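**Rondden Automation Laboratory: Open Day FAQ**

*Updated Monday, November 9, 2020*

The questions below were sent in by visitors and school groups after the August open day. Answers were prepared by Lempi Salminen, who coordinates public visits.

**What does the bench demonstration consist of?**

Two robot arms work at one table with ordinary laboratory glassware. Visitors watch from behind a marked line and may put questions to the operator between runs.
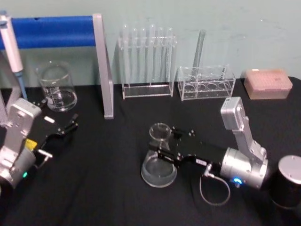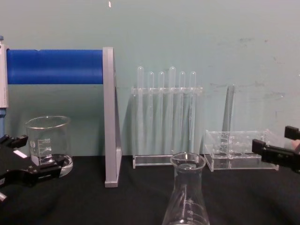 **How long does a session last?**

Each session lasts about 8 minutes, followed by time for discussion. Sessions are repeated through the afternoon.

**Are hazardous chemicals used?**

No. Public sessions use water only — this applies to school visits as well.

**May visitors operate the arms?**

Not at the bench. A separate training station, named Tresix, is open to visitors aged 14 and over when a staff member is present.

**Is registration required?**

Yes. Attendance is limited to 200 visitors per open day, and places are given in order of registration. Groups should register under one name and state the number of people attending.

**Is the building accessible?**

The Soylu entrance has a ramp and an elevator to the laboratory floor. Seating can be reserved in advance.

**May I take photographs?**

Photography without flash is permitted. Tripods are not — the aisle must remain clear.

**Whom should I contact with technical questions?**

Please write to Bülent Değirmenci at the visitor desk. Replies are normally sent within two weeks.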